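Notes from the Vaughan show Saturday, Sesow opening for Gedinex. Room holds 196, almost full by 9.

Sesow ran two synths into a mono PA feed. Kick and bass shared the same range for the first three songs. Fixed by the fourth with a low cut on the bass channel.

Gedinex played nine songs, mostly from Sunton. Tempos were a few clicks faster than the record. The title track dropped a half step, probably to suit the vocal.

Snare was gated too tight. Ghost notes disappeared in the quiet sections, and the brushes on the closer barely registered past the third row.

Encore was the long version of the opener, with the second bridge restored.

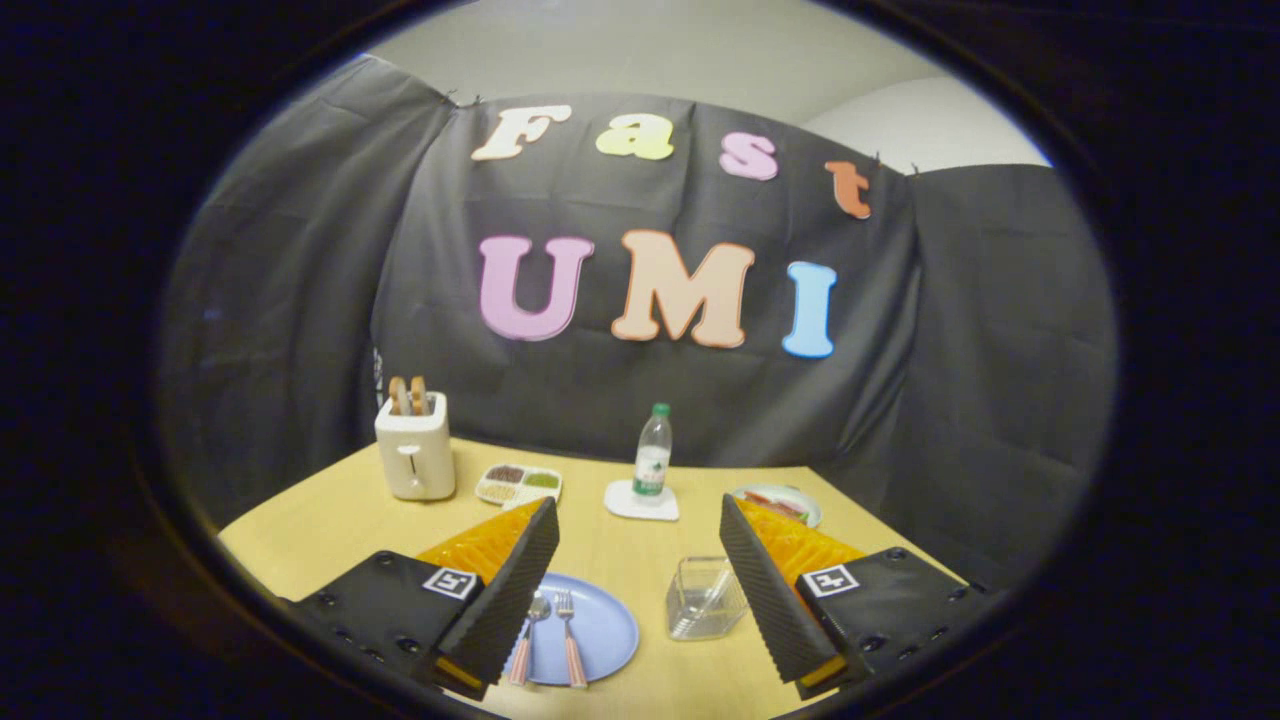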